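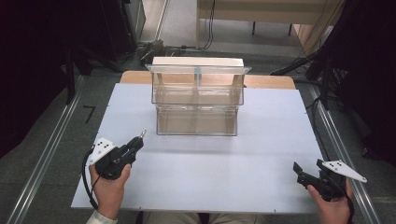
Machines and Everyday Work
Handout 4: Can it tidy a shelf yet?
Course notes, Els Dewulf. Corrections and complaints to Sem De Smet, who enjoys them more than I do.

Read before the session. Bring one chore you did this week and would happily never do again. "Marking" has been taken.

1. Where we left off

Last time we looked at machines that already do chores and have done for decades. The washing machine is the great one, and it got there by refusing to wash clothes the way a person does. It wants a drum, a hose, a drain and somebody to sort the socks. Most of the successes on our list are like this. We gave the machine a box of its own and agreed to carry things to it.

This handout is about the chores that won't go in a box: putting things on shelves, clearing a table, lifting a lid, filling a display on a shop counter. They are dull, they are everywhere, and a bored teenager can do them while looking at a phone.

2. Why a clear stand is a nasty piece of work

Take an acrylic display stand with two levels, a divider and a flat lid. To you it is furniture for small goods. To a machine that finds its way by camera it is a set of edges with the background showing through. The wall you must not hit looks a lot like the table behind it, and bends it a little for good measure.

Then there is the lid. A flat board lying on top of something gives you very little to hold. You and I get a fingernail under it, or slide it until one side sticks out, or tip it with a thumb. We make that choice without noticing we made one. Somebody has to get it into the machine.

Finally there is the question of how hard to squeeze. Too little and the lid drops. Too much and you have bought a new stand.

3. Two fingers and a lot of ambition

The usual hand in this line of work has two fingers that open and close. Students are always disappointed by this. The films promised five, and a soothing voice.

Two go further than you would think, provided a person is doing the thinking. Hold a pair of hand-held grippers for ten minutes and you will stack, turn and carry perfectly well, while swearing. The tool limits you, but your eyes and your sense of what is about to fall over do most of the work. Keep this in mind when someone shows you a clip of a gripper doing something clever. First ask who was on the other end of it. 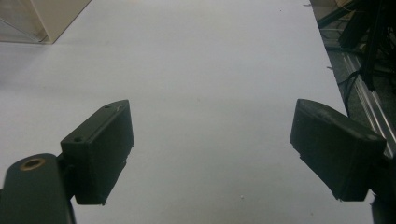 Fig. 2. The view from the gripper: two fingers, nothing between them, and a corner of a see-through box at top left.

Look at how little of the job is in that view. The thing to be handled is mostly out of sight and what remains is table. A person looking down from head height has the whole stand to go by. From the hand you get a close look at whatever is between the fingers, as long as something is. Many set-ups use both views, and then have to make them agree, like two relatives giving directions.

4. Worked case: the Vustodora counter

Vustodora sells soap and small gifts. In August it let a firm called Rurnar try a two-armed machine at restocking its counter displays. The trial ran to 516 attempts. Of these, 276 ended with the goods in the right place and the display still upright. The other attempts ended in ways the report files under "other".

Points to argue over:

A little over half is a fine result for a laboratory and a poor one for a shop. Say which you are judging before you start.

Rurnar counted an attempt as finished even when a member of staff had turned the stand to face the machine. Vustodora's staff did not count it as finished. They were the ones turning it.

One attempt took 4 minutes on average. The shop assistant's time for the same job was not recorded, as she had gone to serve a customer.

Celleck, a rival, has since proposed replacing the clear stands with matt grey ones. We are back at the washing machine: change the chore until the machine can do it. It may well be the sensible answer. It does mean the soap will be hard to see.

5. For next time

Read Petrauskas, chapter 16, on cupboards. Skip the sums unless you like sums.

Write one page on your chosen chore. Set out each step, including the ones you do without looking. Mark the step where you think a two-fingered machine would get stuck, and say what you would have to change in the room to get it past that step.

Pages go in Sem's tray by noon. The tray is the one with no lid.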